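Search the site
Type a word and press Go

Why does glass go shiny? All about light bouncing

I used to stare at shop windows when I was little, and it drove my gran mad. I wasn't looking at the things inside. I was looking at me! My face was floating on the glass like a ghost, right on top of a big pile of buns.

So how can you see through a window and see yourself in it too? Glass lets most of the light go straight through. But a little bit bounces back off the front, and a little bit more bounces off the back. That bouncing is called reflection. In the daytime the light coming from the other side is usually so strong that you hardly notice it. At night, with the lamp on indoors, you suddenly look just like you're standing in the garden.

Flat glass bounces light in a tidy way, so your face looks like your face. Curved glass is much more fun. Every bit of a curve points in a slightly different direction, so the light goes off all over the place. You get bright streaks, and things get squashed or stretched.

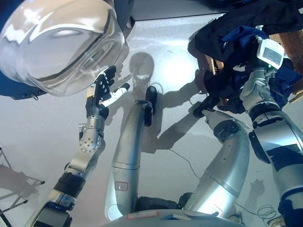
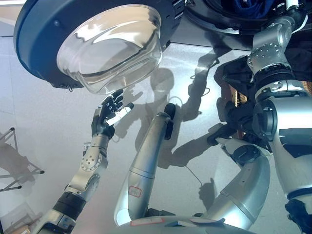

Curved glass with bright white light shining on it, in both pictures.

My friend Noemi Orlandini has a round glass paperweight on her desk in Gastolham, and if you put your eye close to it the whole room goes wobbly. Her cat looks as wide as a bus.

Light also bends when it goes into glass and when it comes out again. We call that refraction (say it "ree-FRAK-shun"). It's how glasses and magnifying glasses work - they bend the light on purpose, by just the right amount.

Try it yourself! You need a shiny metal spoon and 2 minutes.

Look into the bowl of the spoon. You're upside down! Now turn it over and look at the back. You're the right way up again, but with an enormous nose. Move the spoon nearer and further away and see what changes. Then try a drinking glass full of water - draw an arrow on some paper, stand it behind the glass and slowly slide it back. At some point the arrow flips round and points the other way. I've done it more than 130 times and I still grin.

Never look at the Sun through glass, though, or in a mirror. It can hurt your eyes very badly.

Last updated: February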